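Small laundry room, rolling office chair always in the way. Where do I put it?
Posted by Nyamweya, Dec 11, 2022

Our laundry room also works as a spare office. It's 74 square feet, and the black office chair never has a good spot. When I need to load the washer I have to move it, and the armrests catch on everything.

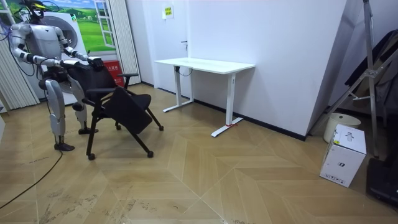

Chair tilted to the right near the washer, mural wall behind

I'd like to keep the mural wall clear. The chair has thin legs with small casters, and I don't want to scratch the floor. Any ideas for storing it between uses?

2 replies

Lison
Measure the height of the armrests first. If they clear the underside of your desk, push the chair all the way in and you're done. If they don't, check underneath for bolts. On a lot of chairs the arms come off with a hex key in 8 minutes or so.

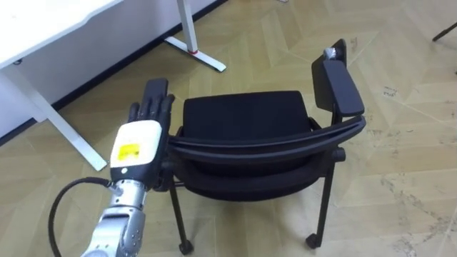 Armrest side and two of the casters

For the floor, put down a hard mat or swap the casters for soft rubber ones. Check the stem size before you order. Wipe the wheels while you're at it, lint from the dryer gets wound into them and then they drag instead of rolling. Don't lift it by the backrest every time either. Grab the seat and one leg.

Jaltis
get a folding chair. mine cost 13 dollars and hangs on a hook behind the door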